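Old office desktop: more memory or give up?

Posted Thursday, June 11, 2020

My desktop has started taking 17 minutes to open the accounts, which gives me time to reflect on my life choices. I have 2 GB of memory in it. Would adding more help, or am I polishing a doorstop?
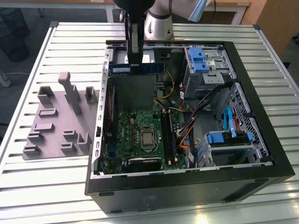 Montri Srithong
More memory will help, up to a point. Check what type your board takes before buying. Modules only fit one way round, so if you're leaning on it with your elbow, stop. Switch off at the wall first — I say this as a man with a scar.

flunilero
just buy a new one mate

Sangkhawat
Ignore the above. Look at the disk as well, as a tired old drive will make fools of us all.

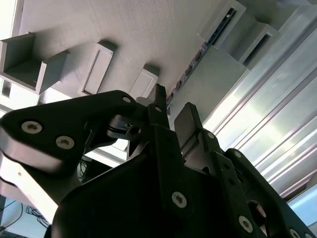

Black finger links and socket-head screws

I'd copy the accounts somewhere safe before touching anything. Then open the side

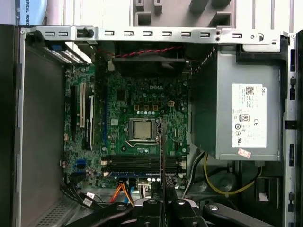
and give it a good dusting while you're in there. My own machine held 474 photos and most of a biscuit. It's still going, and I intend to replace it in July, as I have every July.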